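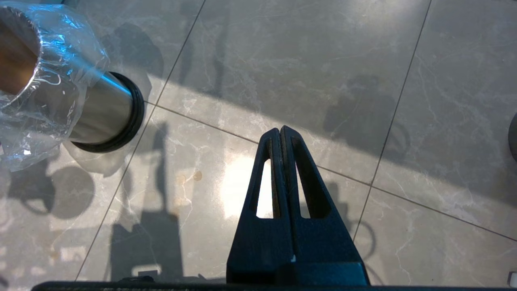

Search Atcombe Help Go Advanced search

Landlord keeping part of my deposit for "floor wear", is this normal?

Moved out of a one bedroom on Manurung last month. Lived there four years, always paid on time. Deposit was $856. Got a check for $704 and a note that says "floor wear, $152." No receipt, no pictures, nothing else. There's a dull patch by the front door where everybody walks and thats it. Is he allowed to do this? Do I cash the check or does that mean I agree?

posted by funent_fan, 12/9/19

Detlef Teuber
Used to manage rentals, not a lawyer. Normal wear is on the landlord pretty much everywhere. Dull patch by a door = normal wear. Gouges, burns, pet stains = you. What you want to do:

Write him a short letter. Real letter, keep a copy. Ask for an itemized list and the receipt for the work. Give him a date to answer by. Don't call, or if you do call, write down what he said right after.

Look up your state's deadline for returning deposits. Some states he loses the right to keep any of it if he didn't itemize in time. Some let you ask for double or more.

On the check, depends. If it says "payment in full" or anything like that on the front or back, don't cash it until you've asked somebody local. If its just a plain check most people cash it and say in the letter that you still dispute the rest.

Also how old was the floor? Finish doesn't last forever. If it was already worn when you moved in he can't bill you like it was new. Dig out your move in checklist if you did one.

marlo_k
Same thing happened to me in February, except they wanted $169 for carpet cleaning. Sent one letter, got the money two weeks later. They just hope you wont ask.

pickles77
small claims. cheap to file, bring your lease

Related
Can my landlord charge for nail holes?
Roommate left early, who gets the deposit
Arirow Apartments application fee refund
Move in checklist, what to write down

Contact us | Copyright Atcombe Help | Back to top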